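Leave the Fruit Bowl on the Table

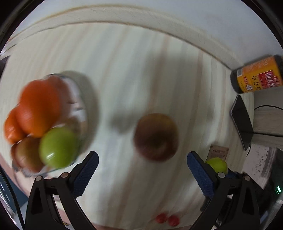 My sister-in-law moved her fruit into the refrigerator last December and has been after me to do the same. Her case is simple. Cold apples last for weeks, and apples in a bowl go soft. She is right about that, and I still think the bowl belongs on the table.

I grew up in a house where fruit lived in a drawer. My mother bought good apples and we forgot them. Every so often she pulled the drawer open, found three wrinkled ones at the back, and made applesauce nobody had asked for. When I rented my first apartment, on the hill above Skakbridge, the kitchen had a refrigerator so small that the fruit had to sit out. I ate more of it that year than I had in the ten before.

People eat what they can see. An apple on the table gets picked up by somebody waiting for the kettle. An orange gets peeled during a phone call. Put the same apple behind a door, under the lettuce, and it has to compete with leftover pizza at eye level.

The usual complaint is clutter. A kitchen table collects things: a phone on its charger, a jar that never made it back to the shelf, a lime left over from dinner. Add a bowl and the whole surface looks busy. I have read the advice to keep tables bare, and I have visited homes that follow it. They look fine. I also notice that the people who live there stand at the counter to eat.

A table is a place to put things down. If you want less on it, start with the charger, which can go on any outlet in the house. The fruit should be the last thing to leave.

I do have some rules. Use a bowl you can see into, so the fruit at the bottom doesn't turn into a surprise. A paper napkin underneath soaks up the juice if one of them splits. Buy less at a time. I used to come home from the Yupanqui market with a full bag because the price was better, and a third of it went in the compost. Now I buy enough for four or five days. Tomatoes stay out too, whatever the size. Berries go in the refrigerator, and so do grapes.

Bananas I hang by the window. They ripen everything near them, and one bunch can ruin a week of pears.

In summer the bowl does draw flies. I keep it smaller then, and I wash the fruit when I bring it in and dry it well. Some people cover theirs with a cloth, but a covered bowl is halfway to a drawer.

My sister-in-law's apples are still crisp, I'll give her that. She had eleven of them the last time I looked.

Laiba Kazmi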